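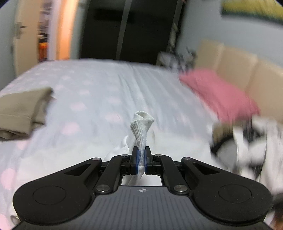
Can you build a gripper for handling laundry at home without a proper workshop?
A spare table, a decent set of screwdrivers and plenty of patience will get you most of the way, and the rest you can borrow from people who have a 3D printer.

I've been calling mine Horis, and this is version four. The first two were dreadful (the jaws closed at different speeds, so everything came out twisted) and the third one worked for exactly one evening before a link snapped. Smaranda Vlad from our shared workshop looked at my drawings over a cup of tea and told me to stop making the links thinner to save weight. She was right, of course! I thickened them, reprinted the lot and it hasn't flexed since.

The bit I'm really pleased with is the closing force. I started far too strong, then went down in small steps over almost 200 grabs, writing each setting in a notebook. Socks are easy. Anything wide and floppy is another matter – pick it up in the wrong place and you're holding a handful of cloth with no idea where the corners went.

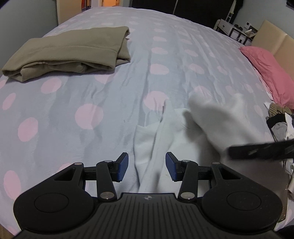 Soft pads have made more difference than any clever change to the linkage. I tried bare plastic, then rubber bands, then some foam that fell to bits, and I wish I'd skipped straight to something with a bit of give. The blue ones have a texture to them, and that's the kind I'm sticking with. A set takes me 16 minutes to cut and glue, plus a night to dry.

Next up is the part I've been putting off, which is working out how to find an edge and follow it along to a corner. I've cleared most of September for it. If you've done anything similar with thin cotton, do leave a comment, I'd love to compare notes!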